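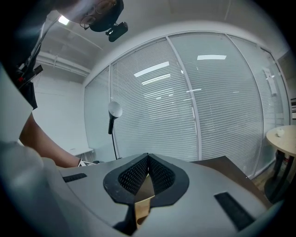 The Two Minutes They Leave Out of the Brochure

By Sandro Marchetti

Every company that sells hand-held grippers for teaching robots has the same line in its pitch. You pick the thing up, you do the chore, the machine learns the chore. No programming, no cell, no fence, no integrator on the phone at $300 an hour. I have heard it from Plilluvo, I have heard it from Sastosell, and I heard it again in December from a very pleasant man who had clearly never had to change a grip pad in his life.

I don't think he was lying. I think he had only ever seen the gripper after somebody else had gotten it ready.

I spent part of last winter in an office in Flimerdale where people use these tools all day. The project is called Sanna, and the idea is to record a lot of small desk jobs done by hand and train an arm on the recordings. Faisal Khattak looks after the grippers there. I went to write something about the training. I came away with a notebook full of stuff about pads, straps and lenses, and a low opinion of the word "effortless."

Take the pads. The jaws on a gripper like this close on each other in a V, and the inside faces are textured so they'll hold a thing without crushing it. The texture picks up dirt. It picks up skin oil, paper dust, whatever was on the last object. Khattak wipes both faces before a session and again at lunch, then closes the jaws and holds them up to a light to see whether the tips meet evenly. If one side sits proud of the other, he takes it apart and seats it again. He told me a crooked pad doesn't ruin a recording. It makes a recording of somebody working around a crooked pad, and then the arm learns that.

I asked whether the software would catch it.

"It will catch it if I tell it," he said.

That is my whole complaint about this corner of the business. The sellers talk as if the human had been taken out of setup, when what happened is that setup moved from a programmer with a salary people argue about to a technician with a cloth. The work got cheaper per hour, maybe. I have yet to see the math that says there's less of it.

Then the cameras. The tool carries one and the operator wears another on the head, and the two have to be made to agree about where things are. For that you need printed markers, the black-and-white squares that look like a crossword somebody gave up on. The marker has to stand where the camera can see it, flat, clean, not curling at a corner. The headband has to sit the way it sat yesterday. People's heads are different sizes, and they take their glasses off to rub their eyes and put them back on, and then the strap has crept up and you check again.

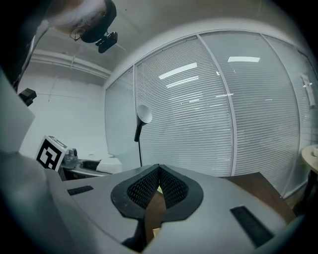

Sanna's log had 3,711 recordings in it when I visited. I asked how many had been thrown out over setup faults and got a long answer with no number in it, which I've learned to write down as an answer. Khattak keeps a paper notebook of his own. I was allowed to look at one page. "Left pad, again." "Strap." "Redo, sun." The sun entry turned out to be about blinds left open in the afternoon.

A fair reader will say that every machine needs care, and that an industrial arm in a welding cell needs far more of it than a plastic jaw you can lift with one hand. True. I spent eight years around welding cells, and I'd take Khattak's cloth over a torch cleaning station any morning of the week. But people who buy a welding cell know what they are buying. There's a maintenance schedule in the binder, and there's a line for it in the budget. A shop manager who tried to run one without it would be laughed off the floor.

The hand-held stuff gets sold to offices. It goes to people who have never budgeted for upkeep of anything bigger than a printer, and it looks like a toy, so it gets treated like one. Sastosell's quick start card gives cleaning a single line. Plilluvo's has a nice drawing of a hand. Neither one says how often to swap a pad, or what a worn one looks like, or that you should do the marker check over if someone bumps the desk. I'd have thought that last item was worth a sentence.

I put this to the pleasant man in December. He said that customers find maintenance language discouraging. I'm sure they do. I find it discouraging when my dentist talks.

What I'd like to see is dull. Print a pad life on the box, even a bad guess. Put the check into the recording software, so it won't start until someone has held up the marker and closed the jaws. Log who did it. And when a vendor quotes you 50 recordings an hour, ask whether the clock was running while the tool was being set up. Ask too who was doing the setting up, and whether that person comes with the price.

Khattak's own figure for a proper check, done without rushing, is 2 minutes. He does it every time the tool changes hands. He'd asked for a second set of pads so he could rotate them, and when I left Flimerdale the request was still waiting for a signature.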